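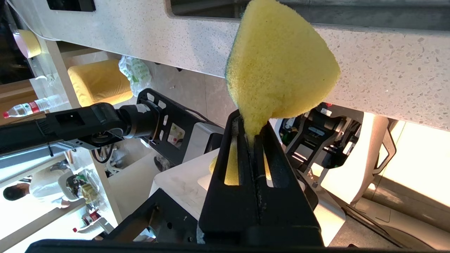

The Last Dish in Macedo Street

Who washes up, and what it says about the people who share a sink

By Mirela Bastos

Every shared house has a constitution, and it is usually stuck to the fridge with a magnet shaped like a pineapple. At the house in Macedo Street where I lived in my twenties, it ran to 26 clauses. Clause one dealt with the washing-up. So did most of the others. Rent got a single line, near the bottom, in pencil.

I have been thinking about that sheet of paper again after an evening with Afonso Esteves, who has spent the better part of a decade collecting household rotas. He keeps them in box files in his spare room in Comton, and at last count he had 3,294 of them, from student digs, convents, lighthouses and one very tense-looking yacht. People post them to him. Some include a covering letter explaining why the other party was in the wrong.

"The first version is always polite," he told me, unfolding one from a flat above a chip shop. "Please could we all try to. By the third version there are capital letters."

The trouble with washing-up is that it refuses to be shared out fairly. A bin is full or it isn't. A plate can be soaking. Soaking is the great legal grey area of domestic life, and I have known a lasagne dish to remain in it for most of April. My housemate at the time maintained that he was halfway through the job. He had, after all, added the water.

Esteves sorts his rotas into schools of thought. There are the strict alternators, who swap each night and keep grudges to match. There are the cook-doesn't-clean people, who sound reasonable until you live with one who uses every pan in the house to boil an egg. And there are the pay-as-you-go types, who wash only what they have used and can be seen at 11 at night holding a mug up to the light and denying all knowledge of it. 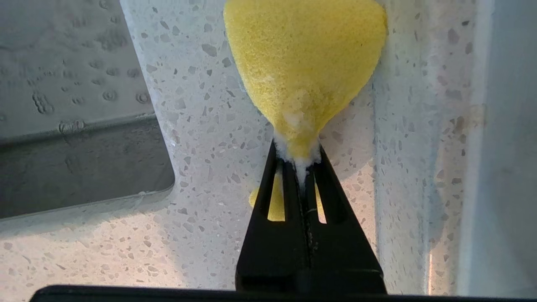 He has a soft spot for this last group, mostly because of their paperwork. One house in the collection had each resident's crockery marked with a dab of nail varnish. It worked well until two of them fell in love and the colours had to be renegotiated.

Dishwashers, you would think, put an end to all this. They have only moved the argument a few feet to the left. My husband loads ours like a man packing for a long expedition. I load it, he says, as if throwing things off a bridge. We have never written any of it down, which Esteves considers a pity from the archive's point of view.

Before I left, he made us both coffee and showed me the rota from his own marriage. It was a blank sheet, dated and signed by both parties. His wife came in while I was looking at it, put a saucepan in the sink and ran the tap.

"Soaking," she said, and went back upstairs.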